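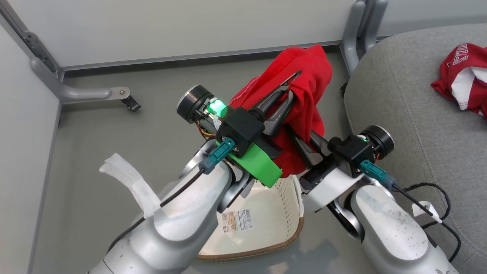

tidepool_mo
Long post, sorry in advance, but I know plenty of you play in the Serncombe open ladder and I'd love some company in my grumbling. The admins have moved the stream delay for ladder matches down to 3 minutes, starting in August, and I think it's going to hurt the smaller streamers most. I only pull 29 viewers on a good night (bless every one of you), and even I've had people sit in chat and feed my position to the other team. My team colors are red, same as the cloth those two white arms have hold of up top, so I'm hard enough to hide on Kelum as it is!

Hikus_main_93
I feel for you, I really do, but I'm on the other side of this one. The old delay made chat miserable. Folks would ask me a question mid-round and by the time I saw it we were two maps on. Three minutes is plenty if you keep the minimap covered.

gravelpit
Covering the minimap doesn't help on Kelum, the whole map is landmarks. Anybody who has played it for a week knows where you are from the wall color.

tidepool_mo
Thank you, gravelpit! And Hikus, I do hear you on chat, mine gets lonely too - I just wish they'd let each of us pick our own delay.

softreset
The Tavares Cup lets you pick, and it had 3000 sign-ups last season with hardly any sniping reports that I saw. Somebody should bring that up in the feedback thread before it locks.

Hikus_main_93
Okay, picking your own I could live with. I still say most "sniping" is people getting outplayed, but I'd sign that.

tidepool_mo
Ha, fair, some of mine surely was. I'll write it up tonight after dinner and drop the link in here.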